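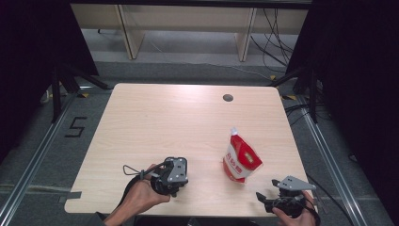 Bancada 5, saqueta vermelha e branca, antes do almoço.

Leitura: 1 min

Segunda. Terceira tentativa de decidir se a mesa Imberg fica ou volta para o armazém. A saqueta serve de carga de teste: pousa-se, levanta-se, muda-se de sítio, e de cada vez espera-se que fique de pé. Hoje, 23 pousos, 21 sem tombar. Os outros dois atribuo ao meu feitio.
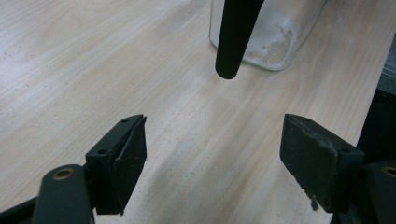

O tampo continua a ser a minha queixa principal. A Jaltik jurou que a madeira clara «disfarça tudo» – disfarça as nódoas, talvez. O pó branco nota-se bem sobre o veio, e não vou escrever que é da mesa sem passar um pano e voltar a ver. Pano pedido. Verniz, só depois.

Falta: repetir com a saqueta da Bratano, medir o desnível.

Comentários
– O pano está na gaveta de baixo. Sempre esteve.
– 23 pousos não chegam, o combinado eram 103.
– Verniz mate, por favor.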